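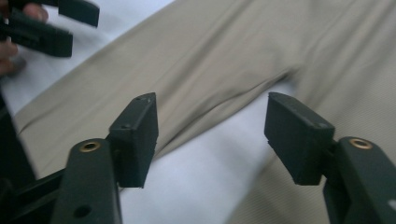 Pads open over khaki twill. Brass rings in the arm pivots.

Maintenance thread on the paired hand grippers at the trouser station at Clistex. They are simple linkages, and most of the faults come from the same few places.

Pads first. They are the consumable. We log open/close cycles per unit and inspect every 300. The left unit stood at 2274 this morning, on its original arms and its third set of pads.

Inspection is by fingertip along the upper rim, then the lower edge. Chips at the lower edge are cosmetic until they snag twill. Once they snag, the pad comes off.

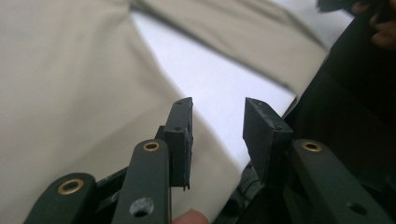

Bushings next. Hold the arm still and rock the pad sideways. If you can feel play at the pivot, press the bushing out and fit a new one. Do not shim it. Kieran Ó Conaill shimmed one in July and the jaw closed out of parallel for a week before we traced it.

No oil. It creeps on to the pad face and marks beige cloth. Dry wipe, lint out of the pivots with a soft brush, and leave it at that.

Screws on the pads: snug by hand, short driver. The plastic strips well before the screw complains. If a hole has gone, change the pad and write it in the book. 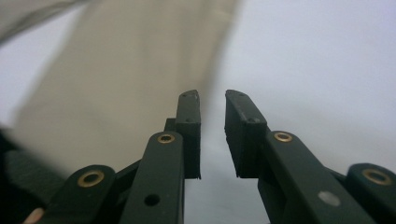
Squared tip on the left pad, slightly chipped. Fine to keep in use.

Parallelism check: close on a strip of paper and pull. Same drag at the tip and at the root, or the pad gets reseated. Farzana Kanagaratnam uses 2 strips side by side, quicker than my way.

Marker plates get wiped with a dry cloth only. A plate that has been knocked means redoing the offset for that unit, so report it before the next run.

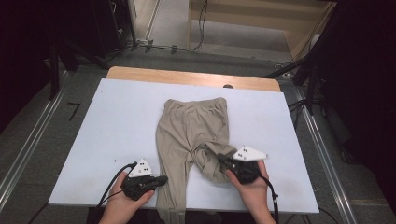
Left jaws beside the straight leg, right jaws in the folded one.

Cables: leave slack behind each handle. A tight one pulls the wrist round and the side load ends up in the pivots.

Bushing stock is in the Odley drawer. Sajib Abeysekara has the reorder sheet.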